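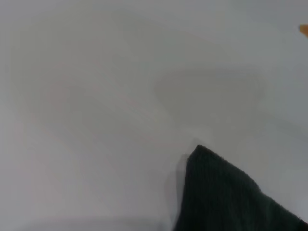

A dark green ribbed fabric on a pale surface.

Stodotville textile collection moves to Brestex hall in April

The town of Stodotville will change the way it collects old clothes and household textiles. From April, residents can bring them to the former Brestex hall on Hrynyshyn Street, and the street containers in the center will be taken away. The town office announced the change on its website this week and also sent a letter to every household in the two districts nearest to the river.

Until now, the town had 5 containers for textiles. They were emptied every second week, but in the winter months they were often full after a few days. People then left their bags on the ground, and the rain made the clothes useless. According to the town office, a large part of what was collected last year had to be burned for this reason. The office says that textiles which are kept dry under a roof can be sold or given away much more easily.

The hall stood without use for several years after Brestex moved its sewing department to another region. The town rents it now for a period of two years. The roof above the loading side was repaired in the autumn, and new lights were put in. The heating is still the old one, and the office asks visitors to understand that it may be cold inside during the first weeks.

The hall will be open on weekday afternoons from 2 to 6 p.m. and on Sunday from 10 a.m. to 1 p.m. Cars can enter only from the side of Hrynyshyn Street, as the gate by the railway stays closed. There are parking places in front of the building, and bicycles can be left by the wall on the left side. The number 2 bus stops at the corner, but on Sunday it goes only once an hour.

Residents may bring clothes, bed sheets, towels, curtains, blankets and tablecloths. Shoes are accepted if they are tied together in pairs. Everything must be clean and dry and packed in closed bags. Small faults, for example a missing button or a broken zipper, are not a problem. Carpets, mattresses, pillows with feathers and any cloth with paint or oil on it will not be taken. These must still go to the waste yard outside the town, where the usual prices are valid.

The sorting will be done by Gikmont, a small company which already does the same work for three other towns in the valley. It will divide the textiles into those that can be worn again, those that can be cut into cleaning cloths, and those that go to fiber recycling. The company will hire four persons for the work in Stodotville. Two of the places are still open, and the application form can be found at the reception of the town hall.

A part of the hall will be used as a shop, where good pieces will be sold at low prices. The opening of the shop is planned for later in the spring, when the shelves and the changing rooms are ready. Until then, families who need children's clothes can ask at the social office, which will receive a number of boxes from the collection every month.

The plan was discussed for a long time before it was accepted. The town asked residents for their opinion last summer and received 689 answers. Most people were in favor of a collection place with a roof, but 188 of them wrote that they wanted to keep the containers too. Many of these answers came from older residents in the center, for whom the way to Hrynyshyn Street is long and goes uphill.

For them the town has prepared a pickup service. Persons over 70 and persons with a disability can call the town office and order a pickup at home, once every three months and free of charge. The bags must stand inside the front door of the house, and each one should not be heavier than 22 pounds. The first pickups will be made in the second half of April.

The containers will be removed during the last days of March. The one next to the school will go first, because the place is needed for the repair of the sidewalk. The office asks residents not to leave bags at the old places after this time. In the first month there will only be a warning, but later a fine can be given.

Schools and clubs that would like to visit the hall and see how the sorting is done can make an appointment by phone with the environment department. Groups are welcome in the mornings, before the hall opens to the public.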